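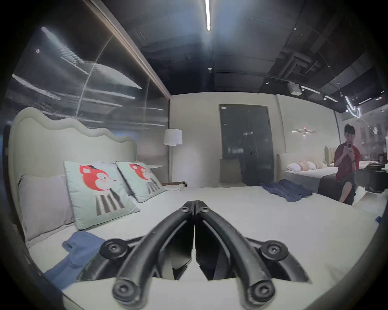 Session 5: Reading a Publisher's Placement Test

Handout, Jan 26, 2022

Most boxed curricula for home use come with a free placement test. Before you hand one to a child, remember who wrote it. The Gullard reading test puts a child into one of its own levels, and every level is something you can buy. There is no result that says "you don't need this."

Look at the cut scores. Gullard asks for 21 right answers to enter Level B and 22 to enter Level C. One lucky guess moves a child up a whole year. I have asked for the error of measurement and have yet to see it.
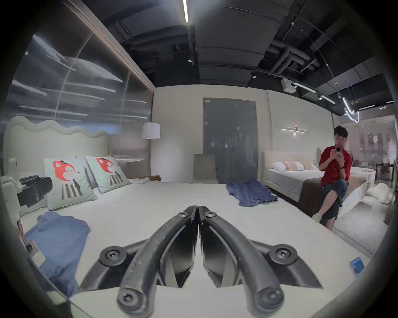
Photo: Etska

Claltdale does print a technical note, so read it closely. It reports a tryout with 335 children, all from families already using the program. What would you expect such a group to show? Mark the sentence where the note starts talking about "all learners."

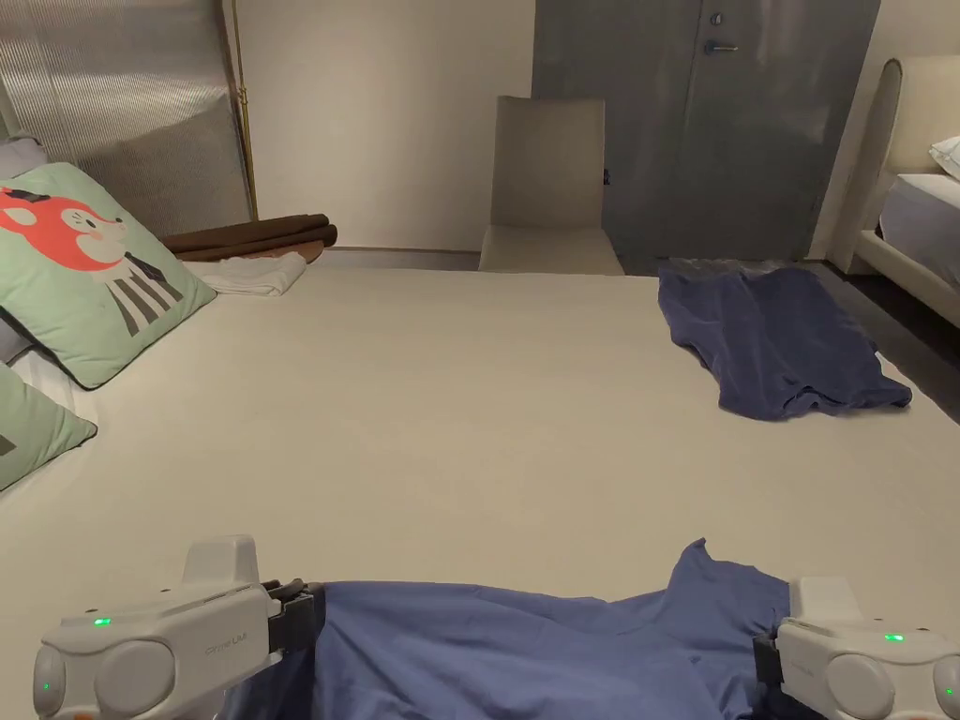

What a short test can and can't tell you

A ten-minute word list samples word reading. It says little about whether a child follows a story, and nothing about spelling. The Usmani math test has the same trouble: place value gets two items, word problems get none, and the report still gives a "problem solving" grade.

Try this at home: give the test, wait a week, give it again. If the level changes, which one do you believe?
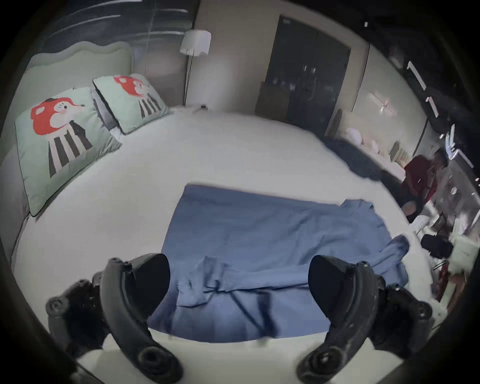
Large bed with a smooth white sheet.

For next time

Bring one placement test from any publisher. Write down what each item asks the child to do, then compare your list with the skills named in the score report. The December handout has the blank table.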